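**Open day at Guritz: who went?**

**mafalda_v:** Drove 40 miles with my dad for the robot demo, and we ended up staying two hours! Trilok Joshi ran the arm and answered every last question — even Dad's, and he's 74 and had plenty.

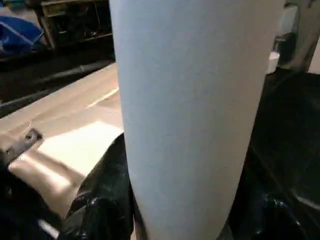 I'd happily go again in March if they do another one.

**kadri_k:** Lovely people, but I found it awfully slow. I'd have it done by hand before lunch.

**philomena:** Oh, I liked it slow, Kadri — I could follow what the fingers were doing.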